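We use cookies to keep this site working and to count visits. Accept | Settings

Panura Refurbishing – Clemham workshop
Desktop tower inspection, case open
Bench sheet 372

Fill in one sheet per machine. Write a comment for every line marked "see note". Sheets without comments go back to the bench.

Before opening

1. Power cord out, power button held down to drain – OK
2. Wrist strap clipped to bare metal – OK
3. Side panel off and set flat, screws in the tray – OK
Comment: one panel screw has a worn head. Replace it at closing.

Cables

4. Main bundle tied – OK
Comment: black wires and flat ribbon cables run together in a thick bundle, tied, and come down toward the motherboard. Leave the tie on unless a ribbon has to come out.
5. Loose runs – see note
Comment: the orange and brown pair loops down in a soft curve toward the middle of the case. Add a tie before the panel goes back on. Small white connector near the top of the orange wire, against the gray case wall – check that it is seated. Yellow wire beside the motherboard, no action.

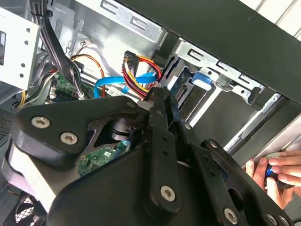

6. Insulation – see note
Comment: run a finger along each cable and look for nicks or flat spots. Anything with bare copper showing is a fail and the machine is tagged red.

Fans and dust

7. Blades turn freely by hand – OK
8. Dust blown out, short bursts, fan held still – OK
Comment: use the Nilta hand blower on low. The shop compressor is not to be used inside cases.

Power-on test

9. Panel on, all ties checked – pending item 5
10. Run for 30 minutes, no burning smell, no rattle – pending
11. Processor stays under 90 C at full load – pending
12. Power supply label reads 300 W or higher – OK

Result: HOLD. Recheck items 5 and 6, then continue from 9. Second check Saturday morning.

Panura Refurbishing, Rutkowska Yard, Clemham | Contact | Back to top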